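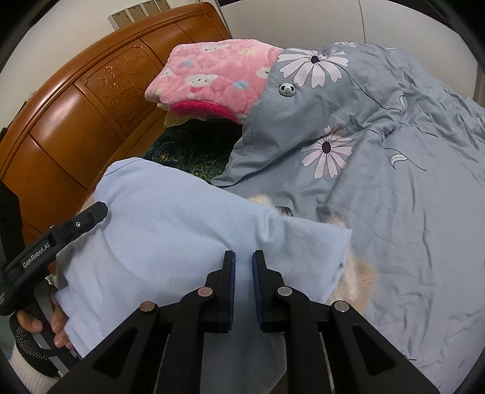 A folded edge should never be asked to carry weight, according to Edeltraud Heitmann, and most bed-folded laundry fails for exactly that reason. The stack goes up on a mattress, the mattress gives, and the lowest piece takes a curve that shows when it is next worn. Heitmann would move the whole job to a table. Few households do. The bed is the largest clear surface in most apartments, it stands next to the closet, and it is at a workable height for an adult of average build.

The question, then, is how to fold well on a surface that is soft, often covered with something, and lower than a counter.

Start with friction. A cotton garment laid on a smooth sheet slides when one side is lifted. On a pile surface such as fleece or faux fur, it stays put, but the underside drags and the top layer moves ahead of it. The result is a diagonal crease near the middle of the piece, which becomes permanent if it is folded in. The remedy is to lift before turning. Raise the sleeve clear of the bed, bring it over, and lower it. Pulling it across the surface saves a second and costs a pressing.

Seams come next. On a shirt or pajama top, the shoulder seam is the only line stiff enough to serve as a reference. Set both shoulders level, then smooth down toward the hem with the flat of the hand. Working from the hem up pushes slack into the neckline. Pale solid colors, light blue in particular, show every error. Dark prints hide it until the garment is on a hanger.

Pierina Serra ran a folding trial for the bedding maker Drorna last November, using 12 garments and four surfaces: a bare mattress, a cotton quilt, a long-pile throw, and a table with a felt pad. Each garment was folded five times per surface and left in a stack overnight. The felt-padded table came first. The bare mattress came last, behind the throw, a result Serra attributes to edge sag. The pile held the garment flat enough to compensate for its drag, provided the sleeves were lifted.

Her working sequence is short. Face down, shoulders level, smooth to the hem. Sleeves in, one at a time, each laid parallel to the side seam. Sides to the center line. Hem up by a third, then again. Knitwear gets one fold fewer.

Boards are a separate matter. The Rerketero is a hinged panel that weighs 400 grams and folds a medium shirt to shelf width. On a soft bed it rocks at the hinge, and larger sizes overhang it. The Jang is stiffer and works better on a mattress, though its corners catch on long pile. The Cluditz, a single flat sheet used as a template and withdrawn at the last fold, is the least elaborate of the three and the easiest to store.

Stack height matters more than the board. On a mattress, over five pieces and the pile begins to lean. Carry each stack to the shelf as it is finished, folded edge facing out, heavier fabrics at the bottom. Fleece and brushed cotton can be rolled and kept in a drawer. Linen should be hung.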